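Cables, Chargers and the Table by the Stairs

I put off the cable crate for most of a year. Every house has one, I think, a drawer or a shoebox or a bag hanging off the back of a closet door, where chargers go when you're not sure what they charge. Mine got so full last June that I pulled out one white cable and four others came along with it, plus a hearing aid battery and a key to nothing. So I gave it an afternoon, and then I got carried away and did the whole tabletop, and now I have opinions!

First thing: pick a crate with a color you can spot. Clear bins look so nice in the store, but a clear bin full of white cords on a dark table just looks like a mess with a lid. A bright one at least looks like it's there on purpose. Skip the lid too. If I have to take a lid off, the cord ends up next to the crate, and then it's next to the crate for a month.

Second: a board. I can't tell you how much I love having a white board lying flat on the table (a cheap shelf from Plendier does fine, just wipe it down first). Small stuff shows up on it. Caps, screws, the tiny rubber foot off a lamp, you see them right away. On dark wood they vanish, and then you find them with your sock.
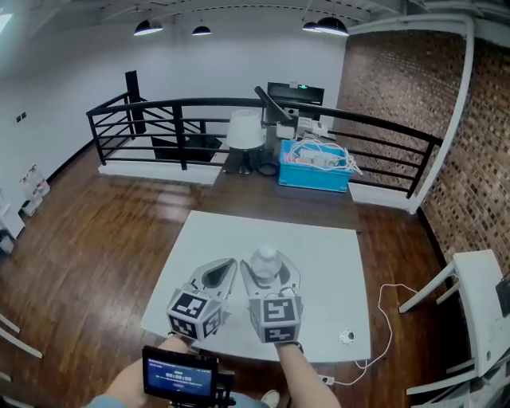

Dambrauskienė
Home and workshop tips editor

A white board on a brown wooden table, with the blue crate of cables and chargers waiting at the far end by the lamp, is pretty much the layout I'd suggest to anybody. Keep the near part of the board for the thing you're handling, even if it's only a little clear bottle with a white cap, and let everything else live at the back. I used to do it the other way around, with the pile up front, and spent all my time reaching over it.

Now, power. Whatever small gadget you keep on the board, let its cord leave by the side. Cords that come straight toward you get leaned on, and cords that go off the back get forgotten until you move the table. Running down to a power strip on the floor is fine for an afternoon, but a loop of cable lying on the boards will catch a toe sooner or later, so I'd take up the slack with a hook-and-loop tie and stick a clip under the table edge. Two clips did it for me. Wipe the wood with a barely damp cloth first and let it dry or the sticky pads drop off overnight (ask me how I know).

And please, if your table is near a stair opening like mine is, keep the walkway by the railing clear. No bags, no extension cords, no "I'll just set this here for a second." Railings with bars will happily let a bottle cap or a pen roll through, and off it goes down the steps.

Okay, the untangling itself. Don't pull! Tip the whole lot out and spread it flat, find the plugs, and work each plug backward through the knot with the rest of it loose. I do the fat ones first because they hold everything else hostage. Coil each cord loosely in a circle as wide as your hand, never around your elbow, and tie it in the middle. The black ones I keep separate from the white ones, which sounds fussy, but it cuts the hunting in half.

Then label. I use masking tape folded over the cord like a little flag, close to the plug, and write what it belongs to. "Lamp." "Old camera." One of mine says "Dridden, upstairs" for the heater we bought secondhand. If a cord has no home after you've tried it on everything, put it in a paper bag, write the month on it, and if the bag's still shut by the next time you clean, take it to electronics recycling.

Little bottles deserve a word too. Screw the caps on before you start moving things, wipe the outsides, and stand them in a shallow tray so they don't skate around. Mine is a Skallari baking tray that warped in the oven and it's been perfect. Oils and cleaners stay well away from the cable end, obviously.

Last, I set a timer. Five minutes, every time I walk past and feel guilty, and when it goes off I'm allowed to quit even if there's a cord in my hand. Mostly I keep going. Next I'm doing the drawer under the phone, and if any of you know how to get old sticker glue off a power strip without making it worse, please write in.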